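Small Things, Two Hands: pictures from the collecting work

Fovgate is a project about teaching a pair of robot arms to handle ordinary things in ordinary rooms. The arms themselves stay in our building in Gilley. The examples they learn from are made in other places, by people who carry the grippers in their hands and do the task themselves. On this page we show how this work looks from close by, and we add some notes for visitors who have asked us how it is done.

We are now at 456 accepted recordings for the small packet tasks, made in 13 homes. The plan for this year is over 2000. The number sounds large, but one recording is often less than a minute long, and a person with some practice can make many of them in one morning.

The tasks in this part of the collection are all short. Pick up a packet and put it in another place. Turn a packet so that the printed side is up. Pass a packet from the left gripper to the right gripper. Push two things apart so that one of them can be taken. Hold one thing still while the other hand works near it. Each of these has its own sheet with a start and an end, and the person reads the sheet before the first try.

We have chosen packets because they are difficult in a quiet way. A wooden block has the same shape before and after you take it. A bag of sugar, a pack of tissues or a soup powder does not. When you close the fingers the contents move to one side, the corner bends, and what you hold is a different shape from what you reached for. A learning system which has seen only blocks will close its fingers in the middle every time and be surprised. For this reason we ask for many packets, and for the same packet taken in many ways: from the flat side, from the edge, from the corner, and standing up.
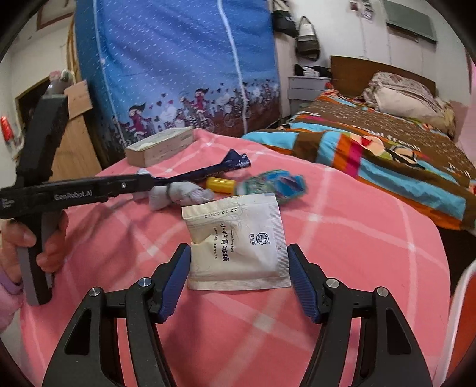

Fovgate Home Tasks Team, Department of Applied Robotics, Queiroz Building, Gilley

Two grippers at a table with a pink cloth. Between the blue pads of the near one is a small sachet of yellow rock sugar, with the name 小粒黄冰糖 printed in a column. The far one, held in the left hand, has reached a long navy package on the other side of the table.

The view is that of the camera on the gripper, and it is the same view the learning system receives. The fingers come from the bottom and are always in the same place, and all the rest of the world moves around them. People who see our recordings for the first time often find this uncomfortable to look at. After a while the eye gets used to it, and you begin to see things that you would miss from the side, for example how early a person begins to turn the wrist.

About the pads. The ribs on the pads help with thin and smooth packets, but they also collect sugar, flour and small hair. Clean them with a dry cloth after every set. If you use a wet cloth, wait until they are completely dry, or the first few grasps of the next set will be different from the others and we will have to remove them.

About the table. We do not ask anybody to clear the room. The opposite is true: a bed, a cabinet, curtains with printed figures, bags on the wall are all welcome behind the work. In the first months we made our recordings in one room with a gray table and white walls, and the arms learned this room very well. When we put a checked towel on the table they reached beside the object. Now we ask for colored cloths, patterned cloths, bare tables, and tables with other things on them. Please change the cloth between sets if you have a second one.

About light. Daylight from a window is good, a lamp is good, and both together are also good. Shadows of the hand on the cloth are not a mistake. What we cannot use is a room where the light changes quickly, for example when a television is on and there is no other lamp. Most homes have the best light between 10 in the morning and 3 in the afternoon, but we have also evening sets and would like to have more of them.

Working with two hands

The two-handed sets are slower to make and we receive fewer of them. Each gripper sees the other one for a part of the time, which the system needs in order to learn where its second hand is. We therefore ask that the two grippers come into each other's view at least once in each recording. It is not necessary to do this in a special way. When one hand holds and the other hand takes, it happens by itself.

Some people have one strong hand and let the other one sleep. If you notice that your left gripper is standing still for the whole recording, choose a sheet where the left hand begins. Left-handed persons are very welcome in the team. We have too few, and their recordings are different in a useful way.

Please do not hurry. A natural speed is somewhat slower than what you do with bare fingers. If a packet slips, continue and take it again. We keep these recordings, and they carry their own mark in Urnik, so the system can learn how a lost packet is picked up a second time. Only when something falls from the table do we ask you to stop and begin again.

Choosing the things

Everybody uses what is in the kitchen or in the drawer. We like to have a mixture on the table: something flat, something long, something round that can roll, something soft without clear edges. The things may touch each other and may lie one on the other. A table where every object has its own free place is easy to make and teaches little.

Printed text is no problem in any language. A dark packet on a dark cloth is hard for the camera, and we want some of these also, but not as the first set. Transparent bags are the hardest, and they have a sheet of their own.

We do not use glass, open food, medicine, or anything sharp. Full bags above half a kilogram are too heavy for the fingers and make the wrist tired.

What must not be in the recording: faces, letters with a home address, screens with messages, and children. Everybody who opens their home to us looks at the recordings first and can delete any of them without telling us the reason. Hands are visible very often, and it is written in the agreement that this is so.

After the recording

The recordings go from the gripper to Urnik, our own small program for sorting and marking. There a second person looks at each of them once in normal speed and once slowly. This person sets three points in time: when the fingers begin to close, when the object leaves the table, and when it is free again. In the packet tasks the first point makes the most discussion. With a soft packet the fingers are already touching it before anybody would say that they hold it. We decided to use the moment when the packet begins to change its shape, and we have gone back and corrected the older ones.

About one recording in six is returned. The usual reasons are simple: the camera was covered by a sleeve, the battery became empty in the middle, or the task on the sheet and the task that was done are not the same. The last one is easy to repair, we only change the name of the task.

The trained system is then tested on the two arms in Gilley with packets it has not seen. At present it is good with flat packets on a plain cloth and fair with flat packets on a patterned cloth. With packets that lie partly under another one it still has much trouble – it takes both, or it takes the upper one and puts it down exactly where it was. The newer sets with crowded tables are made for this problem, and we will know in March if they help.

A few questions we receive often

Are the grippers heavy? For the first ten minutes no, after half an hour yes. Make a pause. The sets are short for this reason, and nobody needs to finish a sheet on the same day.

Why not control the arms from a distance and record this? We tried it for one season. It gives very exact data, but the arms are big, the homes are small, and our elevator is from 1997 and does not like them either.

Can a school class take part? Not in the recordings, but classes can visit the Queiroz Building and try the grippers at our table on the ground floor. Groups should not be larger than the room, so please write to us before.

Do I keep the packets? Yes, they are yours. We only ask that a packet with a hole in it is not used again, as sugar in the joints of the fingers is a long evening of cleaning for us.

Borrowing a pair

Pairs of grippers can be taken from the front desk of the Queiroz Building in the gray cases. In each case there are two grippers, two chargers, the set of task sheets, a dry cloth and spare pads. Please check before you leave that left and right are both there. It has happened more than one time that somebody came home with two left ones, and the recordings from a pair like this cannot be used for the two-handed tasks.

Return the case with the grippers charged and the sheets in order. If a pad is loose or a pivot makes a noise, put a note in the case.

The pages about drawers and doors and about folding cloth are in preparation.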